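Fleltberg Hardwax Oil for Tabletops and Counters
Satin finish, 334 ml tin
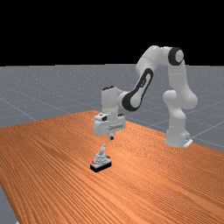
We've stocked a lot of wood finishes over the years, and this is the one we keep taking home ourselves! Fleltberg is a blend of plant oils and hard wax that soaks into the wood first and then leaves a thin, low-sheen layer on top. It brings the grain forward without that thick plastic look, and it feels lovely under your hand (people at the counter can't stop stroking the sample boards).

The satin is a soft one. On pale woods like maple and ash it warms the color a little. On cherry and oak it goes deeper, and on walnut it's pretty dramatic, so please try a hidden spot before you do the whole top. If you want your maple to stay as pale as possible, look at the Fleltberg Natural White instead.

What it works on

Bare or freshly sanded solid wood and veneer. Dining tables, desks, shelves, bathroom vanities, butcher block. It won't bond over varnish, polyurethane or paint, so old finishes have to come off completely. Teak and other oily woods need a wipe with denatured alcohol the same day you oil them.

How to put it on

Sand to 150 grit and vacuum well. Going finer than 180 closes up the wood and the oil can't get in. Stir the tin from the bottom, don't shake it. Work a small puddle into the surface with a white Brekby pad, going with the grain, and keep it thin. Thinner than you think! Wait 15 minutes, then buff off everything that's still sitting on the surface with a clean cotton cloth. If it feels sticky, keep buffing.

Leave it for 12 hours with a window open and do the second coat the same way. 2 coats are enough for most furniture. Counters near a sink like a third.

Light use is fine the next day. Hold off on wet glasses, hot mugs and tablecloths for a full week.

Oily rags can heat up and catch fire by themselves. Lay them flat outdoors to dry, or soak them in water in a lidded metal can before throwing them out.

Living with it

Wipe up with a damp cloth and a drop of mild soap. Skip the vinegar and anything with ammonia. The best part of an oil finish is the repair: a white ring or a scratch can be rubbed back with a gray pad and re-oiled right where it is, and on most tops the patch blends in after a couple of days. Try doing that with lacquer.

Details

Size: 334 ml
Sheen: satin
Coats: 2
Recoat time: 12 hours at room temperature
Cleanup: mineral spirits
Storage: above freezing, lid tapped down tight
Shelf life once opened: one year, less if there's a lot of air in the tin

Goes well with

Brekby white applicator pads
Fendura sanding discs, 120 and 150 grit
Awwad cotton buffing cloths, lint free

The larger workshop can is back in May. Smaller tins ship within two business days, ground only.

Page updated January 15, 2020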